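Jan 3, 2021

Back at the simulated bench, and what a good day! I had promised myself I would only check the overnight log and then go for a walk. The log was clean for the first hour and then full of joint limit warnings from the right arm, so the walk got postponed and I made a second pot of coffee instead.

For my own memory, the state of things this morning: Wolell is the two-armed model, Skiltero is the simulator build it lives in, and Domorport is the little bridge that carries commands from my desk to the arms. All three got updated before the holidays, which I knew was a bad idea when I did it. One at a time next time. (I wrote the same thing in May. I looked.)

First thing was the warnings. The right shoulder kept asking for an angle just past its stop, then backing off, then asking again, like somebody trying a locked door. I went through the joint file line by line and found it on line 718. The update had rewritten the limits in degrees for one arm and left the other in radians, and my loader was reading the whole file as radians. I love this kind of bug. It's so small, and once you see it everything that was strange for two weeks makes sense. Fixed the units, reloaded, ran the shoulder through its sweep. Silence in the log. I did a little spin in the chair.

Then the grippers. I have been using the open and close values from the Omerović notes, which are the best setup notes I've ever read, all worked through joint by joint with the mistakes left in. They say to zero the fingers fully closed and never fully open, and I had been doing it the other way around because that's how I set up my old single arm. Swapped it. The left one settled right away. The right one overshot and came back, overshot and came back, so I turned the damping up in tiny steps until it quit. It took 4 tries. I wrote the final value on the card taped to the monitor, under all the crossed-out ones.

Lunch, standing up, reading the Domorport change list. There's a new setting for how long it waits before it decides a command is lost. The default is far too short for my slow machine, and I'm pretty sure that explains the arms freezing halfway through a reach last week. I raised it to 60 milliseconds and ran the reach routine over and over while I ate. No freezes. I want to leave it a full night before I believe it.

The afternoon was for the view from the robot itself, which I'd been putting off. I had the mount pitch wrong, or the update had changed which axis it calls pitch, and I still can't say which. The brick wall and the fireplace are good things to tune against because the mortar lines tell you right away how far off level you are. The arms are a handy check as well: with both raised and angled forward they should mirror each other, so a bad offset on one side jumps right out.
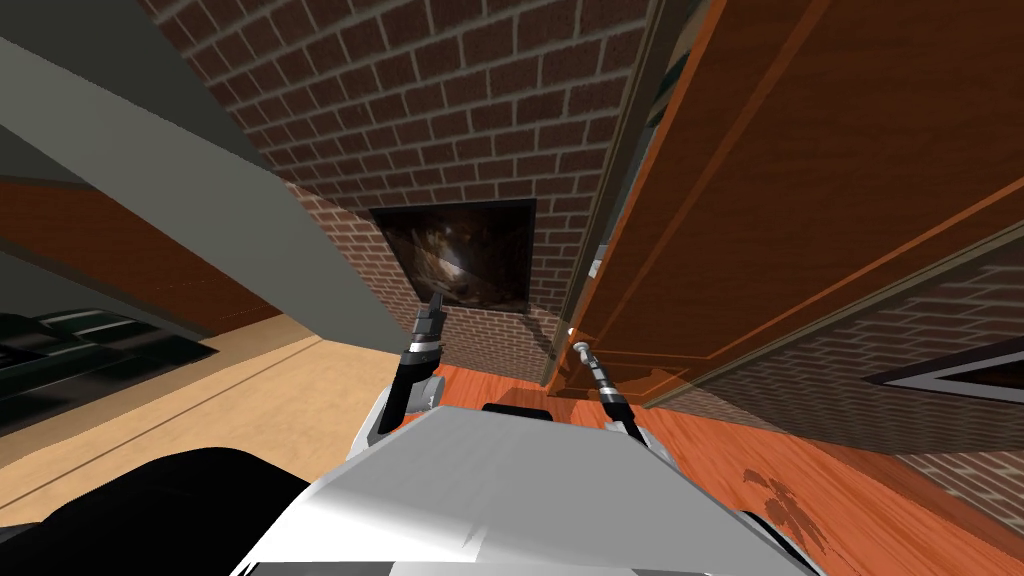

Do the arms need to be set to zero again every time the simulator restarts?

Only after a change to the joint file or the gripper values. A plain restart reads the saved offsets back in, and a short sweep of each joint is enough to check them.

I put that on the inside cover of this notebook too, as I ask myself the same thing every few weeks and then waste an hour redoing work that was fine.

Before supper I cleaned up the log folder, 2363 files, most of them from that shoulder begging for its extra angle. Kept the last batch from before the fix so I have something to compare with, deleted the rest. So satisfying!

Still to do: work out the pitch axis business properly, write down the new Domorport wait time somewhere other than a sticky note, and try the left arm at a higher speed. I'd like to see whether the damping value from the right side works over there or whether each one wants its own. My guess is each wants its own.

The overnight run is going now with the fan humming away. I keep getting up to look at it. Walk tomorrow, if the log lets me.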